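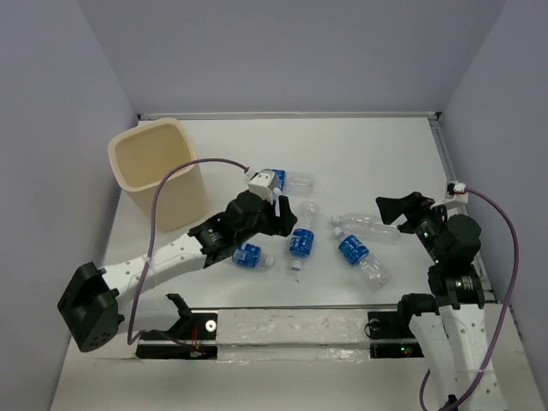 White table with the cream bin, upper left.

December, 9:40 a.m.
Silica gel regeneration, continued

Carrying on from the last entry. The orange beads from the Westach cabinet were still reading spent after the short bake, so the whole charge went back in the oven. Spread on two steel trays, one layer deep where possible. The earlier batch was heaped in a casserole dish and the middle of the heap stayed green while the edges turned. Depth matters more than total time, at least in this oven.

Weighed before loading: 1,593 g, trays tared out. Scale zero checked with the brass weight before and after, no drift.

Oven set to 100 on the dial, Celsius. The thermocouple on the upper shelf overshoots on the first cycle, then settles. Lower shelf runs cooler. Swapped the trays at the halfway point and will keep doing that until the door seal is replaced. The seal is hard along the hinge side and a strip of paper pulls out with almost no drag. Part number is on the inside of the Rerberg binder, last tab.

Do not raise the setpoint to save time. The indicator dye in the orange type browns if it gets too hot, and once it browns the color tells you nothing. The jar on the window shelf marked B is an example. It still takes up water, but it has to be judged by weight, so it is only good for the bulk drum.

1:15 p.m.
Pulled one spoonful from each tray into a lidded glass jar to cool. Weighing it hot gives a low reading from the air rising off the pan, and weighing it open gives a high one from pickup. Upper tray orange throughout. Lower tray has a pale band along the front edge, nearest the door. Left both in.

Meanwhile checked the hygrometers. The Wukix unit and the old dial unit were put in the salt jar overnight (table salt slurry, should sit at 75 percent). Wukix read 73, dial read 81. Dial has been off high every time it has been tested. Turned the screw on the back to bring it down, tapped it, and it stuck at 77. Label updated. It should not be used for anything that needs a real number.

3:50 p.m.
Both trays orange, no pale band. Oven off, trays moved straight into the gasket tins with the lids on loosely until they could be handled, then closed. Final weight will go here when cold.

5:30 p.m.
Cold weight came in 19 percent below the loading weight. More than expected from the color going in, so the beads were wetter than they looked. The color change happens early and then sits there, and a full green bead can be anywhere above that.

Refilled the Saxena pouches from the first tin, 28 pouches, heat sealed. Two leaked dust at the corner seam and were redone. Remainder stays in the second tin.

To do
Order door seal.
Weigh one pouch weekly and log it on the cabinet door.
Relabel jar B.
Repeat the salt jar test on the dial unit after it has sat for a while.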